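Filed under: Workspaces & Everyday Objects | Open papers
Shares 21 | Comments 5

4. Where the power strip ends up

I'll own up to a bias before I go any further: I like a power strip on top of the table. I know plenty of people want it screwed underneath, out of sight, and Joyce Langat (who read every draft of this paper and disagreed with most of them) is firmly in that camp. But when we started visiting the shared workrooms at Rorneck, the strips kept turning up on the tabletops, in among the mugs and the notebooks, and I got more and more interested in why people put them where they did.

Section 3 dealt with the floor and the walls. The tabletop is a different animal. A strip on the floor gets kicked into a corner and stays there until the cleaners move it, but a strip on a table is in everybody's way, so it gets shoved about all day long. We had 21 regular users keep a short diary for us, and the word that came up again and again was "budge". Somebody budges it to make room for a laptop, somebody else budges it back, and by Thursday it is lying at a slant that no one would have picked on purpose.
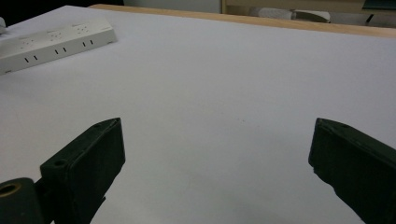 Figure 3. Power strip lying at an angle on a white tabletop, with wooden edging along the far side.

The slant matters more than I expected! Our users had strong feelings about it. If the strip sits square to the edge, it acts like a little wall, and whoever is on the wrong side of it has to reach over. Turned at an angle, it leaves a usable triangle of table on both sides, and two people can get at the sockets without bumping hands. Elibariki Ogola wrote in his diary that he turns every strip he meets "until it looks wrong, and then it's right", and I've caught myself doing the same at home ever since.

Then there's the cord. I had thought of the cord as a side issue and gave it one line in the first diary sheet, which was daft of me, as half the complaints were about it. A cord that is too short drags the strip towards the wall. One that is too long has to go somewhere, and it usually goes into a loop on the table, taking up as much room as the strip does. Sharon Kioko suggested we ask people to draw the loop on a plan of the table, and those drawings are some of my favourite things in the whole project (they're in the appendix, coffee rings and all).
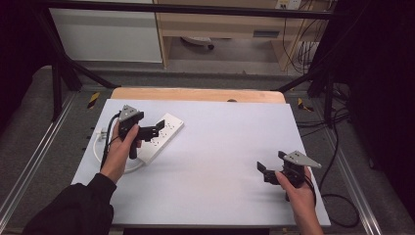 What the drawings showed was that people think of the loop as belonging to one side. Ask them to lay out a table from scratch and they'll set the strip down first, then sweep all the spare cord off to the left or the right, and they'll keep the opposite side clear for work. Very few of them split it. When we asked why, we mostly got shrugs, though a couple of people said they wanted to know where the mess was so they could stop looking at it. I find that completely sensible.

We also tried fixing the strip down with putty at Ravberg, for the whole of March. It didn't go well. People pulled it up, quite politely, and put it back where they liked it. Mutua Kashindye, who looked after the Tenell tables for us, stopped replacing the putty after a while and I never asked him to start again.

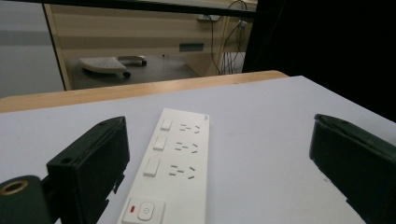

Everyday Objects Group, Department of Design and Domestic Life

Switches get a paragraph to themselves, mainly because of the arguments. A strip with a separate switch for each socket asks you to work out which switch goes with which plug, and that's easy enough when they sit side by side. It gets harder once a fat charger is covering things up. Our users said they'd sooner pull the plug than guess, and several told us they never touched the switches at all. Add a master button at one end and you have a new problem: which way round should the strip face? With the button near you, it's handy, but your sleeve or your notebook can find it too. With the button at the far end, somebody opposite is in charge of your laptop.

We went back and forth on this, and I don't think the diaries settle it. People who sat alone liked the button close. People who shared wanted it well out of reach, ideally out of everyone's reach. Seixas, the smallest of our rooms, had a handwritten note asking you to check before pressing anything, and it was the only room with no grumbles about lost work.

One last point before the layouts in Section 5. The diaries come to a bit over 2,000 words once the doodles are taken out, so please read all this as a close look at a few tables. I'd love to see someone repeat it in a school or a library, where the tables are bigger and the chairs don't stay put.

This site uses cookies to remember your reading settings. Accept | Manage choices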